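**January, teleop notes, small arm / box task**

Picking up from the page before. Leader arm recalibrated this morning, shoulder joint was off again by a few degrees after somebody moved the table. Zero pose, then both ends of every joint, then save. Saved it as Krajewska_b so the old file is still there if the new one is bad. Do NOT overwrite the old one, I still need it to replay the December set.

Task is the same as last time: pick up each thing on the table, put it in the black box, go back to rest. Cubes first, then the packages. One operator (me), one task string. Episodes capped at 40 s. If I'm not finished by 40 it gets tossed, no matter how nice the first half was.

Log folder is Ernetti. Recorder is still the Skornix build from before the update, the new one drops frames on the wrist stream and I don't have time to chase it today.

Ran a few dry ones without recording to get my hand back. Always forget how light the leader grip is. First two tries I squeezed way too early and pushed the green cube sideways insted of picking it up. Slower on the last bit. Come down, stop, close, wait a beat, lift. The wait matters, without it the policy learns to lift while closing and we get the half-grabs we saw in the last eval.

Wrist view for the approach:
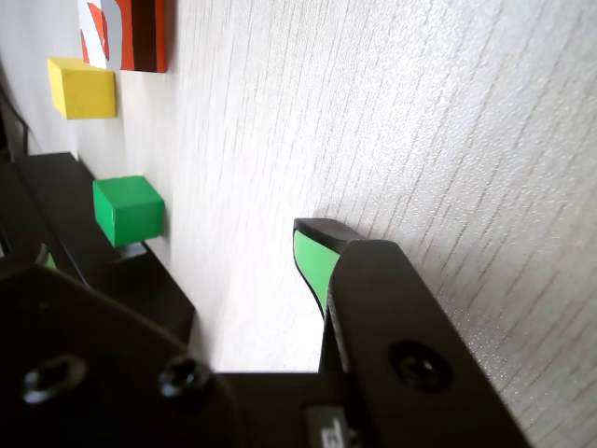 Damian Baran thinks the stop before closing is too long in my demos, and that a policy trained on them will just sit there above the cube, because a still arm looks the same at the start of the pause as at the end. He would rather have me slow down the whole way in and never come to a full stop. He also wants the approach angle varied more, says mine all come in the same way and the first cube somebody puts down turned 45 degrees will break it.

Fair on the second one. On the first I'm not sure. Compromise: half the set with a short pause, half with the slow roll in, tag them in the notes column (P / R) and train on both and separately. Costs us one more training run. Fine.

Things to vary from here on, writing it down so I really do it:

- cube yaw, any angle
- which cube goes first
- packages upright / lying down
- start pose, a bit left or right of rest
- lamp on the side desk on / off

Not varying: box position. Box stays put until the first model works at all. Tape marks under the corners would be smart, have not done it.

Grip force. With the cubes it hardly matters, they take whatever you give them. The carton is the annoying one. Grab it across the wide way and the jaws don't open enough, so it has to be the narrow side, which means rotating the wrist nearly to its limit. Leader wrist gets stiff up there. If you feel it fight you, back off and come around the other way, don't force it, that's how we stripped the horn on the last servo.

Also: keep the off hand OFF the table while recording. Three of the old episodes have my fingers in the front view and I had to cut them. 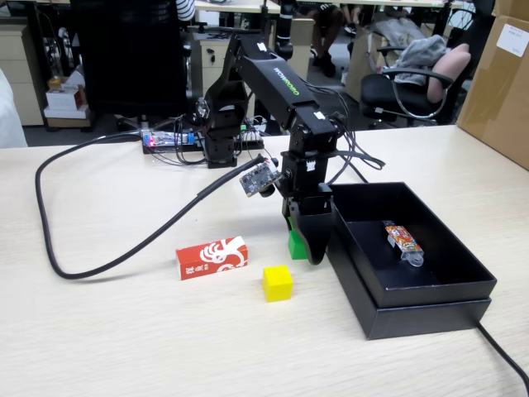 Lift height before moving sideways: higher than feels needed. I was clipping the box wall when I got lazy. A clip that still ends in the box counts as a success for the script but I don't want it in the set, so mark it bad by hand (key is x, then confirm). Same for a drop and re-grab, except keep a handful of those in a separate folder, Zoseck has a note from last year about recovery demos helping and I'd like to try it.

Release: open over the box, don't lower all the way to the floor of it. Lowering takes too long and the fingers hit what's already in there. Open wide, wait, straight up. Not up and back at once.

Numbers so far. Set now stands at 521 episodes incl. the old ones, and 36 of those are flagged bad. Want another 150 clean ones before the next train. At the pace I was going that's a couple of long sessions, more with the carton.

Latency felt ok. One stretch where the follower lagged behind the leader so I stopped, restarted the follower process, fine afterwards. Didn't see anything in the log. If it happens again check the USB hub first, I don't trust it. 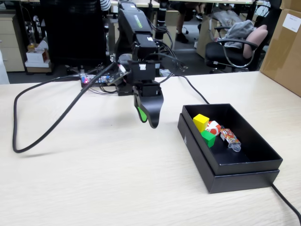
Reset order between episodes: arm to rest, stop recording, wait for the "saved" line, THEN reach in and empty the box. I've reached in early a couple times and the tail of the episode is my sleeve. Scatter by hand, no looking at where the last layout was. People (me) put the yellow cube back in the same spot every time if they don't think about it.

Motor temps: elbow was the warm one. Give it ten minutes at rest every so often, power the torque off and hold the arm while you do it, it drops.

To do
- tape marks for the box
- P / R column in the sheet, backfill what I can remeber
- replay five random episodes from Ernetti and check wrist and front streams line up
- ask Damian for his yaw layout list, he said he had one
- second operator for at least part of the 150, otherwise it's all my habits
- copy Krajewska_b to the shared drive

Stopping at 6:40, torque off, leader unplugged.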